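중고 벌크 레고 분류 문의 #700
상태: 진행 중
제품: Dolura 칸막이 정리함 (30칸)
접수처: Stendville 고객지원 게시판

안녕하세요, 지난번에 칸 뚜껑이 헐겁다고 글 올렸던 사람입니다. 뚜껑은 보내주신 걸로 바꿔 끼우니까 딱 맞더라고요, 감사합니다! 그런데 이번엔 다른 데서 막혔어요. 11월에 산 벌크 레고를 색깔별로 나눠 담는 중인데, 회색 칸이 자꾸 넘칩니다. 진회색이랑 푸르스름한 연회색을 한 칸에 넣었더니 뚜껑이 안 닫혀요 ㅠㅠ 칸막이를 빼서 두 칸을 합쳐 봤는데, 이번엔 작은 부품이 바닥 틈으로 옆 칸까지 넘어가네요.

일단 전부 다시 탁자에 쏟아 놓고 처음부터 하기로 했습니다. 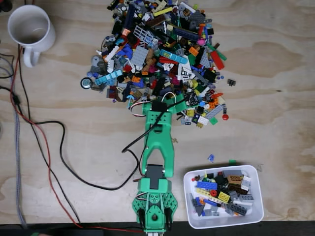

작성자: Alasdair Innes | 2023년 1월 29일 | 답글 2

색이 정말 많죠? 검정, 흰색, 빨강은 금방 골라지는데 연한 하늘색이랑 중간 파랑이 제일 헷갈려요. 무늬 찍힌 하늘색 타일 같은 건 색으로 가야 하는지 프린트 부품으로 따로 빼야 하는지도 모르겠고요. 은색 휠이 달린 검은 바퀴는 그냥 바퀴 칸으로 보낼 생각입니다.

지금까지 해 본 것:
- 칸막이 뺐다가 다시 끼우기: 틈은 그대로
- 색 말고 모양으로 나누기: 브릭이랑 플레이트까지는 괜찮았는데 테크닉 부품에서 포기
- 큰 회색 플레이트만 Younis 지퍼백에 따로 담기: 이건 효과 있었어요! 회색 칸에 여유가 좀 생겼습니다

아래 답글에서 알려주신 대로 바닥에 펠트를 깔아 봤는데, 브릭은 괜찮고 투명한 파란색 조각처럼 작은 건 여전히 밑으로 들어가요. 펠트를 더 두꺼운 걸로 바꿔야 할까요, 아니면 Drarnico에서 나오는 깊은 칸 트레이가 이 정리함에도 맞을까요? 안쪽 폭은 재 보니 44mm입니다. 맞는다면 회색용으로 두 개만 주문하려고요. 답변 주시면 저녁에 확인하고 결과 올릴게요.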